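Facilities and Equipment Support – Demonstration Kitchens
Ticket subject: Produce basket and plate, recurring marks on counter, Eze room
Opened by: Jade Penrose, Program Office
Assigned to: Bilal Abou Jaoude, Room Support
Opened: May 22, 2020
Priority: Normal
Status: Closed, with one follow-up item

Description of issue

The Program Office reports that the counter in the Eze room shows fine scratches on the side where the produce basket is normally kept. The scratches run in one direction and can be felt with a fingernail. They were first noticed at the end of the morning session, when the counter was wiped down before the afternoon group arrived. The office asks that the cause be identified before the same basket is issued to the Damville room, where the counter was refinished in November.

The requester adds that the basket has been in regular use for the table-setting and food-sorting activities, and that participants are permitted to slide it toward themselves. No cleaning product other than the standard Wedach surface soap has been used in the room.

Initial response (Abou Jaoude)

Ticket accepted. Please leave the basket, the plate and the tray in the room until they have been checked. Please do not apply polish or any filler to the counter, as this will make the marks harder to trace.

Kindly confirm whether the basket has been moved between rooms, and whether its contents are the standard set.

Reply from requester (Penrose)

The basket has remained in the Eze room. The contents are the standard set, including the red tomato. The set has not been supplemented.

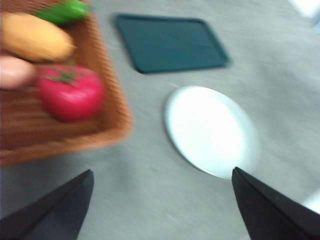 Basket and plate on the counter, Eze room.

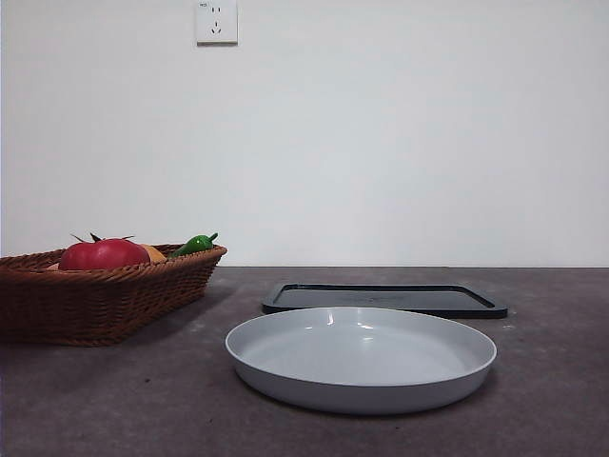

The office would also like to know whether the plate could be responsible. It is placed directly on the counter for most activities and is turned and moved more often than the basket. If felt pads are recommended, please state the size, as the supply cabinet holds several kinds and the labels have come off.

Inspection notes (Abou Jaoude)

1. Plate. The foot of the plate was checked with a dry cotton cloth and then by hand. No rough spots were found. The plate was moved back and forth on a spare piece of counter material for 300 strokes and left no mark. The plate is cleared for use.

2. Tray. The underside is smooth. A small amount of dried soap was removed from one corner. The tray is cleared for use.

3. Basket. The contents were taken out and the basket was turned over. Two strand ends had worked loose on the underside. One of them had a grain of grit caught behind it – most likely carried in from the storage shelf. When the basket was slid on the spare piece, it produced marks of the same width and direction as those reported.

4. Counter. The marks are shallow. They do not reach below the sealed layer and no repair by an outside contractor is needed.

Finding

The marks were caused by the loose strand ends on the underside of the basket. The plate and the tray did not contribute.

Action taken

The loose ends were trimmed flush and tucked back into the weave. The underside was brushed out and wiped with a damp cloth. Felt pads measuring 18 mm were fitted at the corners. The basket was then slid on the spare piece for a further 300 strokes, with no new marks.

The counter was washed, dried and treated with one thin coat of Postano sealer. The marks remain faintly visible when viewed from a low angle. This is considered acceptable for a working surface.

The produce was washed in lukewarm water and dried before being returned to the basket. Please ensure that the pieces are fully dry whenever they are put back, as moisture held in the bottom of the basket will loosen the weave again.

Guidance for room users

Lift the basket when moving it. It should not be pulled by the rim.
Check the pads at the end of each week and report any that are missing.
Wipe the storage shelf before the basket is returned to it.

Requester confirmation (Penrose)

The repair has been seen and is satisfactory. The guidance has been copied to the session leaders. The office agrees that the basket may go to Damville once a second one has been prepared for this room.

Follow-up item

Second basket to be checked underneath and fitted with pads before issue. Assigned to Room Support. The Damville transfer is on hold until this item is marked complete.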